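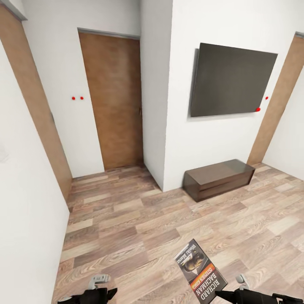
2 min read

The Long Loan

My aunt Svenja left me her flat, her debts to the library and a half-finished letter to a man called Gordon Beaudoin. The flat I sold. The library I paid (73 pounds, and they were very nice about it). The letter I put in a drawer, and then in March I got it out again, the way you do when it's raining and you've run out of biscuits.

"Dear Gordon," it said, "I still have your book, and I'm not a bit sorry."

Well! I had to know, didn't I? I rang Seon-mi Sun, who'd shared a landing with my aunt for years, and she laughed so hard she had to put the phone down.

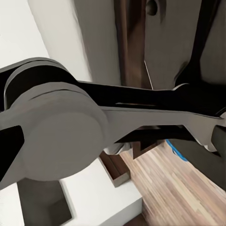
Issue 2

"He lent it to her on the ferry to Zinik," Seon-mi said, once she'd got her breath back. "She was meant to post it. He wrote every Christmas to ask for it, and she wrote back with excuses. The damp. The dog."

"She never had a dog."

"No," said Seon-mi. "I think he knew that."

So I found him. He was living above a shoe shop, two buses away, and he came down to the door in his slippers with a tea towel over his shoulder. I'd practised a speech – something about being sorry for his loss and for the delay – and I forgot every word.

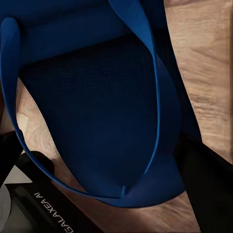
"You've got her chin," he said, and then he saw what I was holding and went quiet.

I told him he could have it back, no fine. He turned it over a couple of times and opened it near the end, where she'd written in the margin in green ink. I hadn't noticed that. He read it, shut the book and gave it to me again.

"I'll write to you at Christmas," he said. "You'd better start thinking about a dog."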